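3.2 Gathering the examples

We did all our recording at the Winderow office, on a big white table in the same open-plan room where everyone else works. I'd hoped for a quiet side room at first, but I came round to the busy one — a policy that only ever sees a blank wall doesn't learn much about ignoring people!

Each of us took a hand-held gripper and worked through the cloth tasks one at a time, starting over with the cloth dropped any old how. We asked for 300 examples per task and ended up with 3,312 in all, once I'd thrown out the ones where tracking was lost (348 of them, mostly from the first week, when we were still waving the grippers about far too quickly). The Purkham set, which we recorded later and use only for testing, is described in Section 4.

I didn't give people a script for how to hold or approach anything. Some went straight in, some hovered for ages, and I kept both sorts. The only firm rule was to begin with the fingers open and clear of the objects, so that the start of each example is easy to find — we trim the first 27 readings anyway.

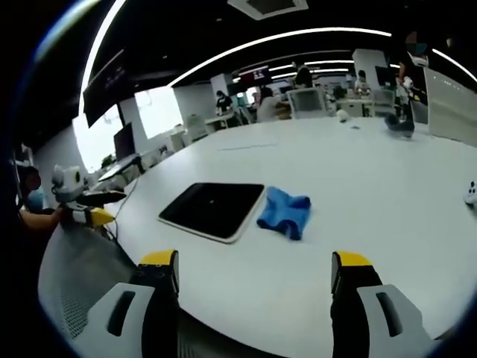
Figure 3. View from one hand-held gripper, fingers open, with the tray and blue cloth on the table and a second gripper in use at left.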